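# Drutow Epitaphs

Welcome, and thank you for stopping by. What you have found is a small collection of verse epitaphs and short mourning poems, copied out from gravestones, parish books and printed broadsheets, and typed up so that people can read and search them without squinting at moss. I started it as a reading aid for myself and it grew, as these things do.

The collection holds 236 poems at present, in plain text, one poem to a file. The earliest that carries a date is from 1765, though I suspect a few of the undated ones are older (the spelling certainly feels older, and I'd love to hear from anyone who knows better than I do).

## Where the poems come from

There are three sources, and each file says at the top which one it belongs to:

- `anham/` – verses cut on stones in the churchyard at Anham, including the long wall on the north side
- `bianchini/` – poems from the Bianchini scrapbook, a fat album of cuttings and handwritten copies
- `rarkero/` – broadsheets from the Rarkero printing shop, mostly sold at funerals for a penny or so

The Anham stones were the hardest to read by a long way. Many have lost their lower lines to the grass, and where that has happened I've left a row of full stops and gone no further. It is terribly tempting to finish a couplet when you can hear the rhyme coming, and I did do it once or twice in my first notebook, but those guesses have all been taken out again.

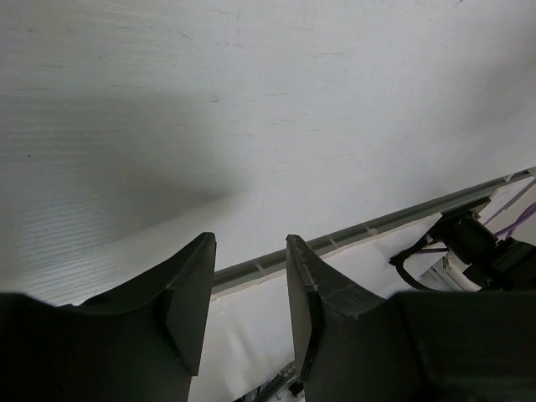
The scrapbook is another matter altogether. Whoever kept it had a lovely clear hand and a rather free way with other people's poems, so you will meet the same elegy twice with a different name in the third line. I have kept both versions each time. If you are counting poems for a study you may want to treat these as one, and the `twin` field in the index will help you find them.

## How the text was typed

Spelling is left as it stands. The long s has been changed to an ordinary s throughout, and capitals follow the stone or the page. Line breaks are kept too, even where the mason plainly ran out of room and tucked half a word underneath. Anything I could only half make out sits in square brackets, and anything quite lost is marked with full stops, as I said earlier.

The index, `poems.csv`, has these columns:

| Column | What it holds |
|---|---|
| `id` | short code, matching the file name |
| `source` | anham, bianchini or rarkero |
| `year` | year of death or printing, blank if unknown |
| `lines` | number of lines that survive |
| `twin` | id of a matching poem, if there is one |
| `notes` | my ramblings |

## Known gaps

Around 60 of the poems have no year at all, nearly all of them from the scrapbook. Two broadsheets are so badly creased down the middle that I've given only the outer halves of the lines, which makes for odd reading. Children's epitaphs are thinner here than they ought to be, as the small stones at Anham have mostly sunk, and I shouldn't like anyone to draw conclusions about the parish from that.

I hope to go back to the north wall in August, when the light comes in low of an evening and the letters stand up a bit.

## Using it

Please do use it, for teaching, reading aloud, setting to music or whatever you fancy. A mention of Drutow Epitaphs would be kind. If you spot a slip, open an issue with the `id` and the line number and I'll look at my notes.

Last revised June 4, 2023.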